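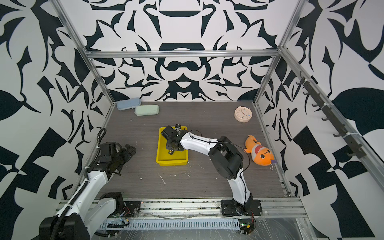 Joyce Lyimo asked on Wednesday whether a pattern has to repeat exactly to count as a pattern, and I've been happy about that question ever since!

Handout 3: Big Pattern, Small Things
Aleksi Tikkanen – August

Print this page | E-mail this page

My short reply is no. Take the black-and-white walls – the back one is close to symmetrical, with mirrored swirls near the top center, and the side walls run the same kind of leafy curves larger and looser. I love how the eye still reads all of it as one family.

Now look at plain color against that. The yellow tray jumps forward at once, while the pale blue and mint-green pencil cases stay quiet in their corner. The cream clock gets a little lift from the colored dots marking its hours (small accents go a long way next to black and white).

For next time, bring 2 sheets:
– one motif of your own, mirrored
– the same motif enlarged until it runs off the paper

Soft pencil first, then ink. The Prillcombe reader has lovely leaf borders on page 364, well worth a slow look before you start.

Last updated: August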